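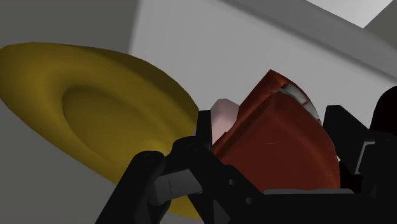 The Wendthorpe arm in simulation, with its gripper around a red object beside a yellow dish.

Every hobby robot arm I have ever been shown worked perfectly on a screen. I mention this because I spent most of July visiting a shared workshop in Wendthorpe, where six members are building an arm that is supposed to clear a kitchen table, and for the first two visits the screen was all I got.

It looked good on the screen. The fingers are black and chunky, with hinged links and a flat gray pad, and the group has modeled them down to the screw holes. The dishes don't chip. The walls have no coat hooks on them. If you wanted to sell somebody on the idea of a homemade robot helper, you would stop there and pass around the cookies.

The real arm lives on a bench by the loading door. It began as a Yook kit, which cost the group $388 before shipping, and not much of the kit is left. The base was replaced when it wobbled. The shoulder motor was replaced when it got too hot to touch. The fingers are the third set, printed in the workshop over a long weekend, and the builders talk about them the way other people talk about a kitchen remodel.

I asked what the whole thing had cost so far. There was a pause, then a spreadsheet. Parts other than the kit came to $271, which struck me as low until I noticed that filament was listed under "misc" and misc had no total.

The control software is called Jarkex, and it is free. It is also the reason the project has a simulator at all, and the builders are loyal to it. In their most recent simulated run, the arm picked up its target 195 times before anyone stopped it. I was told this number three times in one evening. I asked how the bench arm was doing and was told about the lighting.

To be fair, the lighting in there is awful. One tube flickers, and after four in the afternoon the sun comes straight under the door and lands on the bench. The camera hates it. But my kitchen has a window too, and so does yours, and a machine that needs the blinds down to find a cup is going to have a hard life.

On Tuesday I finally saw the bench arm run. It reached, closed on a plastic mug, lifted it a few inches and let it tip out sideways onto the foam. Somebody changed a number for grip force and it tried again. The second try was better. The third squeezed the mug across the bench and onto the floor. By the end of the session they had logged 82 tries, and the success column was something they wanted to "clean up" before showing me.

The trouble seems to be the pads. In Jarkex, friction is a setting you type in. On the bench it is a strip of rubber from Dolleven, the hardware store two blocks over, and it picks up dust all evening. One builder wipes it with alcohol between runs. Another thinks the alcohol is what's making it slick. They have been having this argument since spring and neither of them has run a test with the alcohol and without it, side by side, which would take an hour.

I don't want to be too hard on them. They can take that arm apart and put it back together before the coffee is done, and I can't fix my own toaster. But the plan on the whiteboard says "full table clear" by fall, and under it, in smaller letters, "order new pads."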